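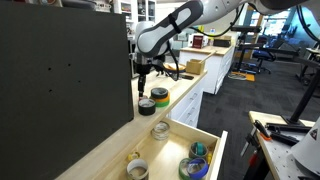
A robot arm at work over the tape rolls at the Dovov workshop.

Search this site Search Go

The tape drawer is where the arguments start

16 Apr 2020

I have worked at Dovov for 12 years, and for most of that time the shared tape drawer belonged to whoever was standing nearest. You took a roll, used it and put it back, or you didn't. Now there is an arm doing the sorting, and people have opinions.

The case for it is easy to make. The stores system, which we bought from Grirkach, lists 2,436 small items. Keeping them in their places is dull work that falls on whoever is least able to refuse, usually the newest starter. I did it myself and learned very little from it.

Still, I don't think the management at Lambrechts, who own us, have looked hard at what goes with it. When a person tidies a drawer, they notice that the duct tape is low, or that a job on the next bench has stalled. They tell someone over a brew. None of that was ever written into a job description, so it didn't appear in the sums.
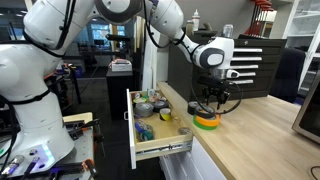

There is also the question of who fits in with whom. Our sister site at Akberg has 33 staff, and they were asked to keep their counters laid out to suit the machine. A tool left out overnight is now an error to be logged. I can live with that in a store room. At a bench where people are thinking with their hands, a bit of mess is part of the job.

I would keep the arm. I would also pay somebody for the noticing - an hour a day, on the rota, with a name next to it. The saved time has to go somewhere, and so far we have only been told that it will be reviewed in May. The people who used to do the sorting should be in that meeting.

We use cookies to improve this site. Accept Manage settings

Contact us | © Dovov Staff Pages | Back to top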